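Diary, December, 4:40 p.m.
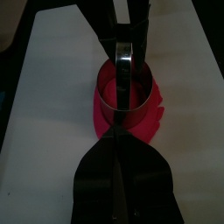

Olta Tóth
Bench technician, Bralico

Rings again today. The gripper had one and held it upright over the pink piece, which I'd call a pass. Setting it down where I want it is another matter. We logged 194 tries and 111 were clean. I could clear that many by hand before lunch and still answer the phone.

Canska wants to know if it can take over sorting on the shop floor by spring. I wrote back no. Shiny round parts are hard for it, and the shop has 2,000 of them in bins, all mixed. At home I'd trust it with napkin rings, maybe, if I had all evening.

Changed the grip force before I left. Run 11 tomorrow, same table.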